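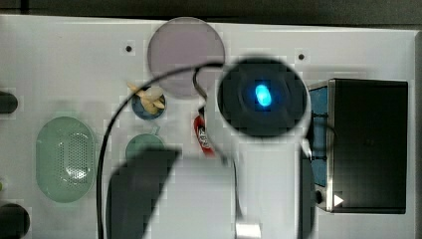 Grudell opened its manipulation lab in Skambridge to outside visitors on August 9, 2023, for an afternoon of demonstrations built around ordinary kitchen tasks. The session was the first since the lab moved its test tables into a shared hall in July, and it drew mainly production engineers and technical college staff. Visitors followed the work on a monitor showing the table from overhead, with the gripper partly covering a green dish, a blue one close by, and a cable looping across the middle of the view. Staff asked guests to stay behind the floor line while an arm was powered and took questions between runs.

The tasks came from the Bralano set, a list of short household routines that the lab uses to compare control software. Each routine is written as a plain instruction, such as moving an item to a plate or clearing a bowl, and is scored on completion, time and the number of operator interventions. Layouts are changed between runs so that a program cannot rely on stored positions. According to the lab, small changes in where an item lies still account for most of the failed grasps in its logs, ahead of lighting and calibration drift.

The program was split into 2 blocks. The first covered teleoperation, in which an operator guides the arm and the motion is recorded. The second covered autonomous runs using software trained on those recordings. Maldonado, the integrator that handles cell layout and safety for the lab, gave a short talk between the blocks on stop circuits, speed limits and the placement of overhead cameras.
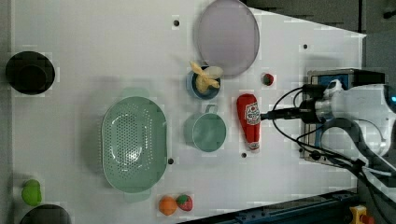

Maldonado's recommendation was to fix the overhead view first and plan the arm mounting around it. Moving a camera after recording has begun means that older data no longer matches the new view, and the cost of collecting it again is usually higher than the cost of the hardware. The company also advised checking cable slack at full reach before any powered motion — a step it said is often left until the first snag.

Questions from the floor dealt largely with transfer to industrial work. Grudell's staff were cautious. The routines are useful for measuring how software handles mixed shapes, they said, but cycle times remain too long for a packing line, and the lab has no plans to publish throughput figures this year.

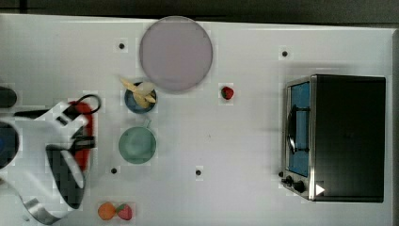 Reach and clearance took up the last part of the discussion. A layout that looks open from above can still leave little room for the wrist to turn, and the lab plans its approach paths with that in mind. With the toaster oven at the right of the table and the arm working from the left, there is a wide stretch of clear surface to cross, while the bowl and the cup sit much closer to the gripper. Staff said such layouts are used to compare long and short moves under the same settings.

The next open session in Skambridge will follow the same format, with around 2 hours of demonstrations. Places are limited by the size of the viewing area, and registration is handled through the Grudell office.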